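Rirnik: a list of my desk plushies and how to keep them nice
README, last touched in September

Hi! Rirnik is my little catalog of the stuffed toys that live on and near my desk. It started as a text file so I'd stop buying the same avocado over and over, and then my friend Gisela Eichhorn wanted one for her own shelf, so now it's a folder with a proper readme and everything. Feel free to copy the layout for your own pile.

What's in the folder

plushies.csv has a row for each toy. The columns are name, kind, where it came from, fabric, washing, mending and mood. Mood is completely unscientific and I fill it in last (usually late in the evening, with snacks).
mending.txt is my running log of split seams and bald patches.
wishlist.txt is exactly what it sounds like, and please don't show it to my sister.

Naming

Food plushies get the food first and then any passenger. So the pumpkin pie with the little ghost in it is "pie, pumpkin, with ghost" and it stays a single row. I went back and forth on that one! Gisela lists hers by character, which would make it "ghost, in pie," and we've agreed to disagree. If there's lettering on the toy I type it into the name column too, so searching for "emotional support" brings it right up.
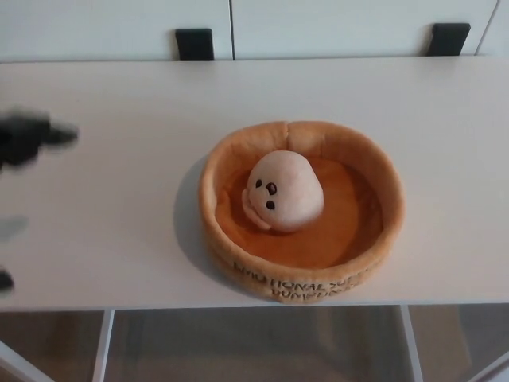
Fabric is the column I'm pickiest about. I go by feel and just write velvety, fuzzy, smooth or nubbly, and if a toy has different fabrics in different spots I put the biggest area first. Old rows from before I settled on those words still say things like "soft??" and I'm fixing them as I get to them.

Cleaning

Spot clean first, always. I use a damp white washcloth and a drop of baby shampoo, working from the outside of the stain in. Anything with lettering gets no scrubbing on the letters, ever. I learned that from a taco I'd rather not discuss. Dry everything on a towel, turn it after 2 hours, and brush the pile up with a clean toothbrush once it's dry.

Known problems

Isach the octopus is in there twice and I can't bring myself to delete either row.
The mood column has 3 spellings of "grumpy."
Mishra (the big bear) has no fabric entry because he's at my mom's.

Thanks

Amirhossein Kazemi taught me ladder stitch over a video call and was very patient. Half the mending log is his doing. If you spot a mistake or want to swap lists, leave me a note in the Brerkirard craft forum, I check it most mornings.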